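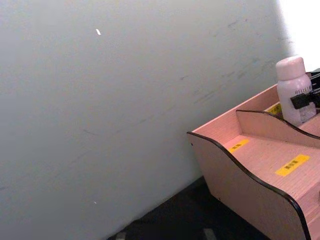

A place for small things: how a desk organiser works

A desk organiser is a small piece of furniture that sits on top of a bigger one. It holds the little things that would otherwise roll off, slide under a book or vanish for weeks: erasers, hair ties, glue sticks, paper clips, lip balm.

You can think of it as a tiny house with different kinds of rooms.

Drawers

A drawer is a box that slides in and out. When it is shut you can't see what is inside, and dust has a hard time getting in. Small drawers suit very small things, such as stamps, beads and spare buttons. Many have a knob on the front. A round knob is easy to grip with a finger and thumb, even for someone with little hands.

Open compartments

An open compartment has walls but no lid. You reach in from the top and take what you want. Tall things like pens and brushes can stand up in it. The front wall is often lower than the back one, so you can see what is there and get your hand in.

Between two compartments there is usually a thin wall called a divider. Without dividers, everything slowly mixes together — and then you are back to hunting for your sharpener.

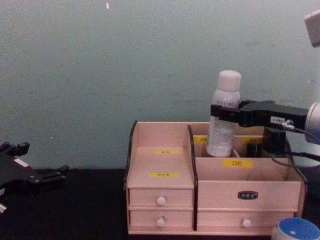 Labels

A label is a small sign that tells you what belongs in a place. It can be a word, a drawing or just a colour. Yellow is a good choice because dark writing shows up clearly on it.

Labels can be in any language. The Chinese word 口红 means lipstick. It is made of two characters: 口, which means mouth, and 红, which means red. In Chinese you say it a bit like "koh hong". If you see 口红 on a box, you know what the owner plans to keep there.

What is it made from?

Some organisers are plastic or metal. Others are made from thin board that is cut into flat pieces and fitted together. The top of a side piece doesn't have to be straight. It can be cut in a curve or a wave, and a strip of edging may be added to cover the cut edge. Black edging on a pale board makes the shape easy to see.

Try it yourself

You will need a shoebox, some stiff cardboard, sticky tape, paper and a dark marker.

1. Tip your small things onto a table and sort them into groups. Five groups is plenty.
2. Cut strips of cardboard as tall as the box. Ask an adult to help with the cutting.
3. Stand the strips up inside the box and tape them in place to make your dividers.
4. Write a label for each group and stick it on.
5. Put everything away.

Use it for a while. If one space is always too full, peel off the tape and move the divider over.

Written by Uzma Paracha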